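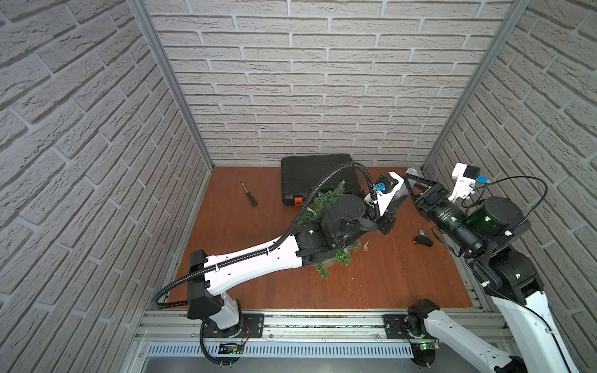
White brick-pattern walls and a reddish-brown wood floor.

August 18, 2024

Well, it's official -- Gakgate is taking over the snack and coffee setup at the Sekitz office park, and the first new machines go in next month. I've been griping about the old ones for over three years, so you can guess how I feel!

The plan calls for 15 machines spread across the buildings, plus a self-checkout market on the ground floor of the Tse building with sandwiches, salads and yogurt. Cards and phones will work on all of them (bring your dollar bills if you like, they'll still take those too). Coffee is going over to Cerivow beans, ground by the cup, and a small one stays under 3 dollars.

Refills will come every weekday before 10 in the morning. The old outfit came by whenever it felt like it, and by Thursday you were down to breath mints.
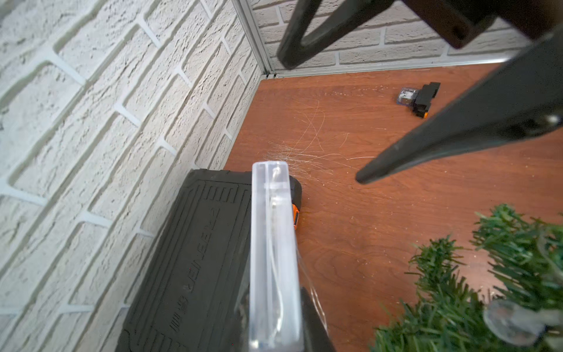 One reader wrote in to ask if the night shift gets anything out of this, as the market doors lock at six. Fair point -- Gakgate tells me badge holders can get in at any hour once the new locks are on, and that should be done within 30 days of opening.

Filed under: Break Rooms & Vending

Recent items
Sekitz parking lot repaving pushed to March
Tse building lobby reopens
Where did the good ice machine go?

Contact us | Back to top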